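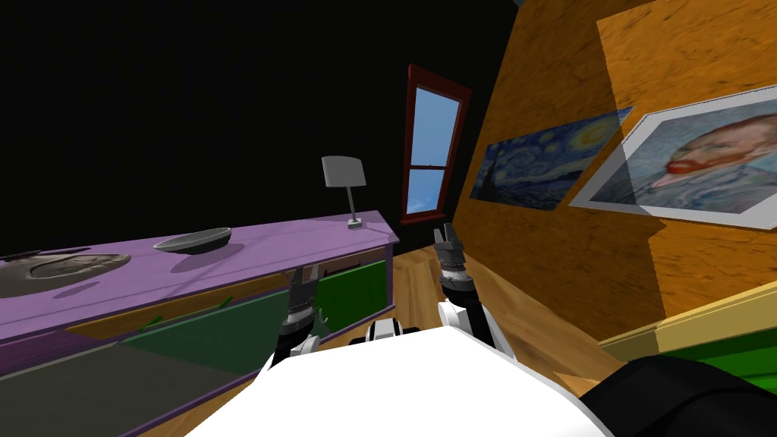 Narrow window with red frame and sill, black wall, textured orange side wall.

Peltico Interior Wall Paint
Product line: Wundo Interior Finishes
Distributed by Odura

Peltico is a water-based interior paint for plaster, drywall, primed wood, and previously painted walls. It is supplied in strong, saturated colors as well as in a standard range of neutrals, and it is intended for living areas, hallways, offices, and reading rooms. The product is sold through Odura branches and through registered trade accounts. It is not offered for exterior use, for floors, or for surfaces in continuous contact with water.

The current color card lists 262 shades. Of these, 54 are classed as deep colors and are mixed from a separate base. Deep colors include the blacks, the dark teals, the full oranges, and the purples. Customers ordering a deep color should state this at the time of the order, as the deep base cannot be substituted after mixing has begun.

Finishes

Peltico is available in flat and eggshell. The flat finish has very little sheen and conceals minor unevenness in the wall. The eggshell finish may be wiped with a damp cloth and is the finish normally specified for hallways and children's rooms. A matching trim paint, Peltico Trim, is supplied for window frames, sills, baseboards, and doors. Trim colors are mixed to the same card. 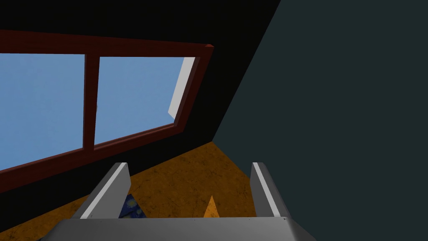
Benedita Aguiar
Senior Color Adviser, Odura

Dark wall colors are ordered more often than they once were, and a large share of the inquiries received by this office concern them. The following guidance is given to all customers who select a color from the deep range.

A dark color should be judged on the wall on which it will be used. The printed card is accurate, but it is small, and a black or a teal seen at that size will give little idea of the finished room. Sample pots are available in every shade. The sample should be applied in two coats to a board and moved between the window wall and the wall opposite. It should be viewed in the morning, in the late afternoon, and under the lamps that will be used in the evening.

Walls that contain a window call for particular care. Daylight enters beside the painted surface, and the eye reads that wall as darker than the others. Two walls finished from one can may therefore appear to be two different colors. Where this effect is unwelcome, the window wall may be painted one step lighter on the card. Where it is wanted, the trim may be finished in a warm color. Reds and red-browns are the usual choice with black.

Adjoining walls in different colors should meet at an inside corner. The lighter color is applied first and carried slightly past the corner. When it has dried overnight, the darker color is cut in against it with an angled brush. Masking tape is not recommended on flat finishes less than one week old.
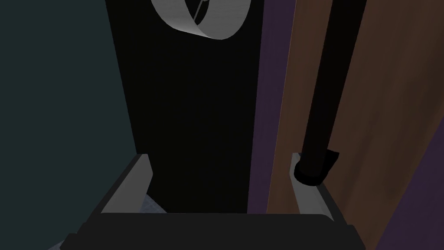 Purple shades require a tinted undercoat. Without it, a third coat is generally needed, and the cost of the additional paint will exceed that of the undercoat. The same applies to the full oranges. For black and dark teal, the gray undercoat is sufficient. The undercoat is listed separately on the order form and is not included in the price of the paint.

Customers with wood paneling in the room are asked to bring a photograph or, preferably, a loose piece of the wood to the branch. Wood tones vary a great deal, and a color chosen without reference to them must often be changed.

Preparation and Application

Surfaces must be clean, dry, and free of loose material. Fill cracks and holes, sand when hard, and remove all dust. Stir the paint thoroughly before use and at intervals during the work. Apply by brush or short-nap roller. Allow four hours between coats. Deep colors reach full hardness after two weeks and should not be washed before that time.

Ordering

Peltico Flat, one gallon: item 333
Peltico Eggshell, one gallon: item 428
Sample pots, undercoats, and Peltico Trim: see the branch list

Mixed colors cannot be returned. Orders for larger projects should be placed together so that all cans are drawn from the same batch. Cans from different batches should be combined in a larger container before use.

Trade customers may open an account by writing to Aicha Ouazzani, Trade Accounts, at the Murakami Street branch. Color cards are sent free of charge on request. The next revision of the card will be issued in November.

Page revised 2018-05-09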